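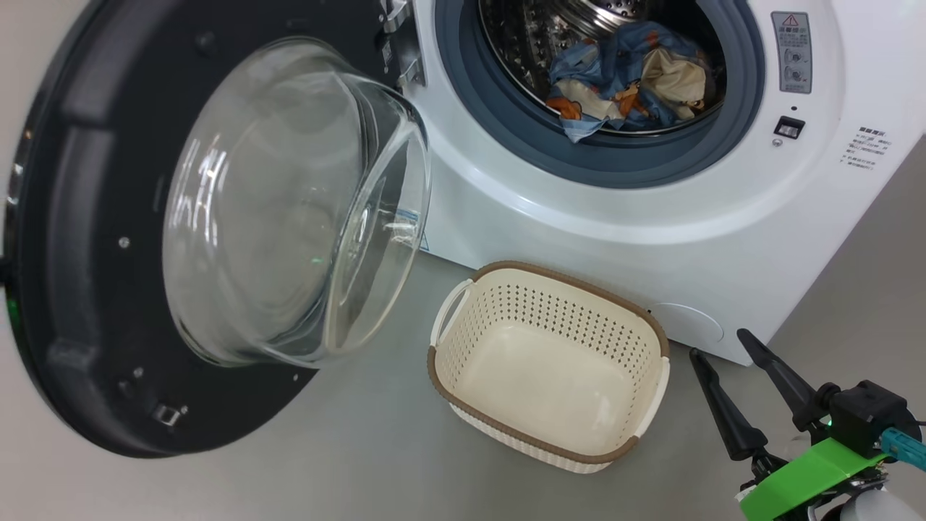
Laundry Week at Clurley: The Snag That Ate Our October

We love a good fault hunt, and this one was a beauty! Janaína Lins and the rest of us on the Mumamitz project had been teaching our two-armed robot to unload a front loader, and it was going really well until the right gripper began letting go of cloth halfway out of the drum. No error, no alarm, just a shirt sliding back in. Here are pictures from the bench, with notes for anybody fighting the same thing.

The hard reach
The door is wide open and the laundry sits low in the drum, so the fingers have to go in over the gasket and dip down. That dip is where our trouble lived. With the wrist bent far over, the motor cable pulled tight and the controller lost contact for a moment. The Flirex driver then came back up with its grip force at zero (a default we have since changed, you bet!).

Two arms, one basket
Both grippers are in view here, with the cream basket on the floor in front of the washer. The status light on the right one stays green through a dropout that short, and that fooled us for days. Janaína finally caught it by logging the supply voltage at 1,000 samples a second. What a great plot that was!

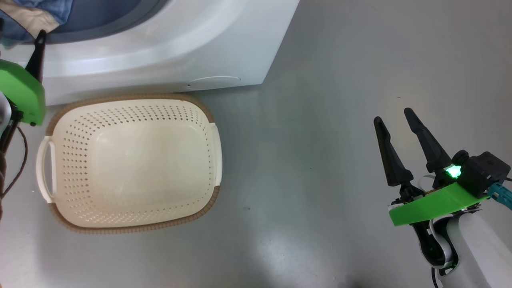

What we changed
A longer cable loop, a clamp 5 cm back from the plug, and a driver setting that stops the arm after any restart. We ran 500 pulls afterward and had 2 drops, both from plain bad grasps. Next up is Queiroz, our heavy towel set, and we can't wait!

Posted 20 January 2025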